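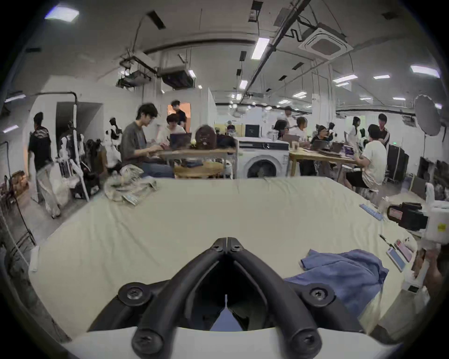
Figure 11.1 A crumpled blue cloth with a light blue ruler beyond it.

Chapter 11
Why Cloth Creases

I should admit up front that I own an iron and hardly ever use it. I do spend a silly amount of my working life looking at wrinkles, though, and this is the chapter I was most looking forward to writing!

Back in Chapter 2 we talked about fibers one at a time: how long they are, how they bend, what they do when they get wet. Now we put them back into a shirt and sit on them. A crease is what you get when a lot of fibers bend together and don't all bend back, and most of the chapter is about why some of them don't.

Start with cotton. A cotton fiber is mostly cellulose, long chains lying side by side and holding on to each other with hydrogen bonds. Those bonds are weak one by one (we met them in Chapter 2, go back if they've gone fuzzy) but there are an awful lot of them. Bend the fiber and some of the bonds let go, the chains slip a little, and new bonds form in the new position. Now the fiber is quite happy being bent. Add a bit of moisture, say from the back of somebody sitting in a warm car, and the slipping gets easier, which is how a crisp shirt can look slept in before you've reached the parking lot.

Wool does something else. 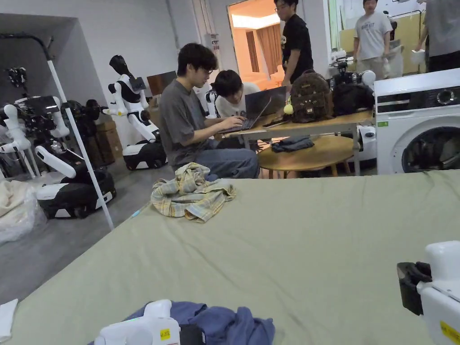 Sastry

Its chains are proteins, coiled up a bit like springs, and some are tied to their neighbors by sulfur bonds that don't let go easily. Hang a wool jacket in a steamy bathroom for 20 minutes and many of the lighter creases will drop out by themselves. I do this before every conference and have yet to be caught.

Polyester is different again. It takes up hardly any water, so damp doesn't bother it much, but heat does. Leave it balled up in a hot dryer, let it cool that way, and you've set a crease that may outlast your interest in the garment. Pleated skirts are made with the same trick, done on purpose.

Then there's the weave. In my classes I hand out swatches from two old sample books, one labeled Fallia and the other Dornel, both plain undyed cotton and both the same weight. The Fallia cloth is a tight plain weave, and its yarns are locked in place, so when you fold it the fibers have to take all the strain. The Dornel cloth is a looser twill
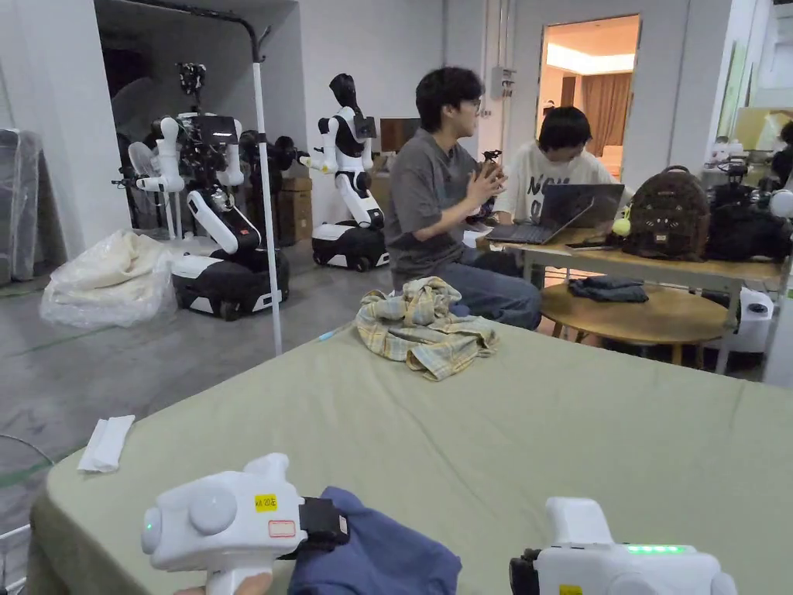

and its yarns can shuffle past one another, so the strain gets shared out and the fold comes up softer. Students nearly always guess that the tighter cloth will stay smoother. I guessed that too, the first time.

You'll try it yourself in Section 11.2. You need a swatch of each, a flat weight, a clock and something to measure an angle with. Fold, press, release, wait, measure. The angle you end up with is called the crease recovery angle, and the bigger it is, the better the cloth has recovered. Cut your strips both along the warp and across it, please, and label them before you fold them. Every year a few people label them afterward and every year they have to start again.

Section 11.3 gets into finishes, meaning the resins that make a cotton shirt "easy care" and also make it tear sooner. If you have the Jesto workbook, exercise 14 goes with it.

Before you turn the page, find the most wrinkled thing you own and read its fiber label. Write down what it says. We'll need it in the next section.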